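Sorting Habits in a Shared Dormitory Kitchen
Project report, Introduction to Environmental Studies

1. Background

Siltow Hall is a student residence with four floors and one shared kitchen on each floor. Every kitchen has the same set of containers under the counter: one for paper and cardboard, one for metal and plastic, one for food scraps and one for everything else. The hall has had this system for several years. Even so, the bags from the paper container are often turned away by the hauler because they have food or plastic in them, and then they go out with the regular trash.

Our group wanted to find out why residents put things in the wrong container, and whether a small change to the kitchen would help. We picked this topic because two of us live in the hall and had seen the problem every week.

2. Questions

We started with a long list and cut it down to 2 questions:

Which items end up in the wrong container most often?
Does changing the labels and the order of the containers make a difference?

We left out the question of cost. The hall pays a flat fee for pickup and the office could not give us a breakdown by floor.

3. Method

The project ran for 8 weeks. In the first half we changed nothing and only recorded what was in the paper container and the metal and plastic container on the second and third floors. In the other half we used new labels on the third floor and left the second floor as it was.

We checked the containers every Monday before pickup. Each bag was emptied onto a plastic sheet in the yard behind the building, and the items that did not belong were put in a separate pile and written down by type. We wore gloves and worked in pairs, with one person sorting and the other writing. Food scraps were not sorted by hand, only weighed.

We also handed out a one-page survey and got 35 back. It asked people where they would put certain items, such as a pizza box, a yogurt cup, a milk carton and a paper cup with a lid. The last part of the page was left blank for comments.

The new labels had photos of real items from the hall kitchens in place of the recycling symbols. We printed them at the campus copy shop and taped them on the front of each container at knee height, and a second copy on the wall above the counter. We also moved the container for everything else from the first position by the door to the last one by the window.

4. Results

The same few items came up over and over. In the paper container they were greasy pizza boxes, coffee cups and paper towels. In the metal and plastic container they were mostly yogurt cups with food still in them, and plastic wrap.

The survey matched this fairly well. Most people got the milk carton right. The coffee cup split the group, and several people wrote that they had never known where it should go. One comment said the old label was hidden when the cabinet door was open, which we had not noticed ourselves.

On the third floor, the pile of wrong items got smaller after the new labels went up. The drop was clearest for coffee cups. Pizza boxes hardly changed. On the second floor the piles stayed much the same through the whole project, apart from one week after a party when almost everything was mixed together. We left that week in the record but did not use it in the comparison.

Moving the container seems to have mattered too – people coming in from the hallway used to drop things in the first one they reached. Because we made both changes in the same week, we can't say how much of the effect came from each.

5. What happens after pickup

We read up on the next step so we could explain to residents why a dirty bag is a problem. Mixed metal and plastic from the hall goes to a sorting line, where it is separated by weight, by magnet and by size. Clean items move through quickly. Items stuck together with food are harder to separate and are more likely to be thrown out.

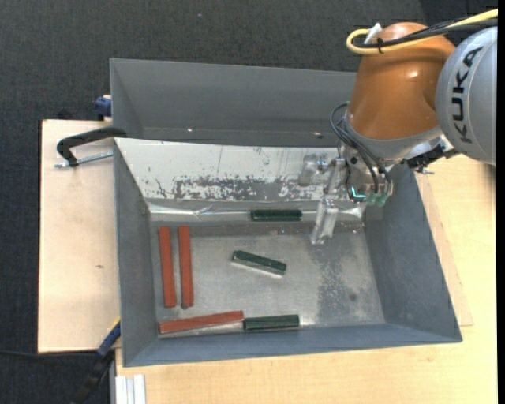

Paper is more sensitive than the rest. Grease soaks into the fibers and can't be washed out during pulping, so one soaked box can spoil the sheets packed around it. Several residents told us they thought any cardboard was fine as long as it was flattened. A short note about grease would probably be worth adding to the pizza box photo on the label.

6. Problems and limits

We only had two floors, and the people on them are not the same. The third floor has more second-year students who already know the building. We missed one Monday check because of the holiday and had to do it the next day, after part of the trash had been taken out. Only 6 of the surveys had anything written in the comment space, so the comments do not stand for everyone.

Residents also knew we were checking. Some of them may have been more careful for that reason, on both floors.

7. Suggestions for the hall

Put the photo labels on all four floors and keep the wall copy above the counter.
Move the container for everything else to the window side.
Add a line about greasy boxes to the paper label.
Replace the labels at the start of each school year, as the tape on ours was already peeling at the end of the project.

We gave the office the label files and a copy of our weekly sheets. If another group takes this up, we suggest making one change at a time and waiting at least a few weeks before the next one.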